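Snack wrapper clearing

From the Surkden Household Wiki, the free guide to everyday jobs

Snack wrapper clearing (also wrapper round, table clearing) is the household job of picking empty food packets off a table or other surface and putting them in a bin. Usually counted as part of tidying, not cleaning proper. Done in bedrooms, shared rooms, anywhere people eat away from the kitchen.

Materials

Most snack wrappers are thin plastic film with a shiny metal layer inside. The layer keeps out light and air. Ends are sealed by crimping - two sheets pressed together between ridged bars, then cut with a zigzag blade, hence the toothed edge. Once opened the film won't lie flat. It springs back, or stays twisted the way the hand left it.

Drinks cartons are a different matter. Card, plastic and often foil pressed together, stiff, keeps its shape when empty. Small card boxes tear along the flaps and take up a lot of room in a bin unless flattened.
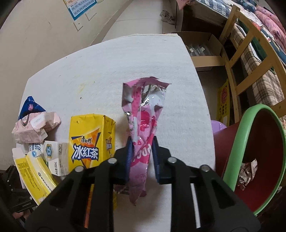
A pink wrapper with its silver lining showing, next to an iced black tea carton.

Typical finds on one table: foil packets, paper packaging, cartons, torn boxes. Makowska (see Sources) sorted the contents of bins from student rooms in Pustholm and logged 471 items, almost 200 of them foil-lined film. Cartons came second. She did not weigh anything, which has been critisised.

Method

No fixed order. Two habits are common.

Bin to table: a small bin is carried to the table edge and tilted towards the person working, mouth up. Packets go in one at a time or get swept over the edge. Suits light rubbish, since a crumpled wrapper falls badly if dropped from any height and tends to drift. Open bins are easier than lidded ones for this.

Table to bin: the bin stays put on the floor and rubbish is carried over by the handful. Fewer trips if the packets are pushed inside one another first. Called nesting in some guides, stuffing in others.

Anything with liquid left in it is done last and emptied at the sink. Same for crumbs - a cloth or hand brush after the packets have gone, never before. Felt-covered tables need brushing, wiping only pushes bits into the pile.

Bedrooms
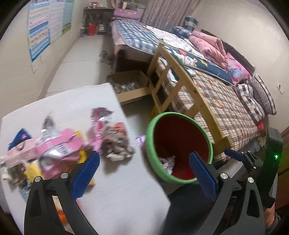

Category: Tidying by room

Clearing in a bedroom has its own troubles. The table is often close to the bed, and quilts and blankets catch whatever misses the bin. Open cardboard boxes on the floor get mistaken for rubbish boxes, or get used as one. Kwan's handbook advises doing the bed first, then the table, then the floor. Figueroa edition has it the other way round; no reason given.

Small belongings are easily lost among the packets. A second look in the bin before it is emptied is normal practice.

Bunching

Several wrappers squeezed together and thrown away as one. Saves space. Works poorly with stiff film, which opens out again, better with paper. A knot or a rolled end helps. Some bunches hold because one crimped end has hooked into another.
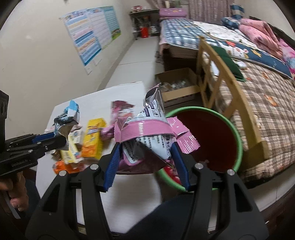 Bunched packaging with a shiny pink ribbed strip across it.

Disposal

Foil-lined film is not taken in most doorstep recycling. Nurnulden ran a collection point for 2 years, closed in December, reopening not confirmed. Cartons should be emptied and flattened where they are accepted. Card goes with card if clean. Greasy card with general waste.

Sources

Makowska, Nikola. What Is In The Bin? Student Rooms in Pustholm. Pamphlet, 200 copies.
Kwan, Yi-chun. The Small Room Handbook. Second printing, also Figueroa edition.

See also: Bin liners - Crumbs - Flattening cartons - Table brushes

This page was last edited on September 30, 2025. Section on disposal needs more refrences.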